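Suton Club Arm Guide
Section 4: Your First Table Set and Your First Recording

By now your arm is bolted down, the emergency stop has been tested, and you've homed every joint at least twice. Great! This is the section most new members have been waiting for, because you finally get to pick something up.

Set aside a full afternoon for it. Teams at the Ovcombe meet always ask how we get through our table sets so calmly, and the answer is that everybody in the club has done the steps below again and again (Yen-ting Pan has done them so often she can recite the caution notes).

What you need

Your arm and gripper, powered off
A set from the prop shelf: tins, glass, candle holders, whatever you like
The set card that goes with it
Your team notebook
Safety glasses for everyone at the table

4.1 Laying out the set

1. Check that the arm is parked and the red stop button is pressed in.

2. Wipe the tabletop with a dry cloth. Crumbs under a base will make it rock.

3. Place the largest pieces first. Keep them inside the taped reach line.

4. Add the smaller pieces. Stacking is allowed on any lid, one piece per lid.

5. Put tall, thin pieces toward the back. You'll thank yourself later when the wrist swings across!

6. Walk to the camera station and look at the live view before you touch anything else.

Note: Price labels can stay on. Peeling them leaves glue on the fingers of the gripper, and cleaning that off is a dull way to spend a meeting. 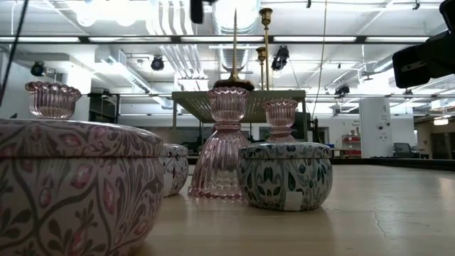 7. Write the set number and the order of picks in your notebook. Start with the piece that has the most open space around it and work inward.

8. Release the stop button and call "arm live" loudly enough for the next table to hear.

CAUTION: Glass goes on the table only after your team has passed the tin test in Section 3. If a piece chips, press stop, tell a mentor, and leave the bits where they are.

4.2 Gripper settings

The Prodberg controller opens with the force dial at 100, and that is far too much for anything fluted or thin. Change it every time you power up.

1. Open the Grip page.

2. Set force to 25 for glass. Tins can take more, but stay at 25 until your first clean pick.

3. Set the closing delay to 500 milliseconds. It feels slow, and it's wonderful for learning, since you can see a bad angle coming and stop.

4. Press Save. The page won't warn you if you forget.

4.3 Recording a run

1. Start the recorder, then wait for the green bar.

2. Move above the piece, come straight down, close, lift, and hold.

3. Set the piece down in the drop square and open fully before you back away.

4. Stop the recorder and name the run with your team name and set number.

Save the bad runs too, please! Aurelia Lazăr trained the club's first picking model on 1224 runs, and she says the clumsy ones taught it plenty. Copy everything to the Chang drive before you leave.

If the arm stops partway through a pick, don't pull the piece out by hand. Press stop, open the gripper from the Grip page with one person supporting the piece from below, and go back to step 1 of 4.1.

Section 5 covers moving two pieces in one run.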